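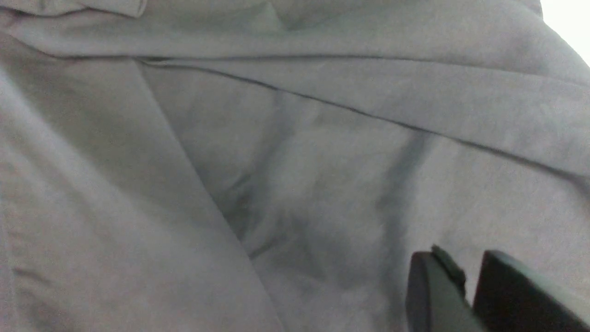 If your shop has been putting off a folding arm because the quotes scared you, take a look at the Menetti gripper kit from Hellwig! We set aside 2,000 dollars for the hand alone (the arm was already on the books) and I fully expected to go over. The kit came in at 700, so the rest went to spare finger pads and a better table light. And I love how it handles the soft stuff. Soft gray fabric with a fuzzy surface, all folds and seams, is what I care about most, and those plain black fingers get right in at the cloth.

A few notes for anyone planning a purchase:

- **Budget for pads.** We go through them faster than the Hellwig sheet suggests. Buy five sets up front and ask for the bundle price.
- **Wrist camera is extra.** Worth every penny for close work, though the picture does get soft in places when you're right up on the fabric.
- **Setup time.** Annelore Petersen had ours bolted on and talking to the arm before lunch, but she has done this before. I'd plan on a full day.

My one gripe is the cable, which is too short for our bench at Rimdale. Kai Buschmann made us an extension and it's been fine. We're ordering a second kit in July!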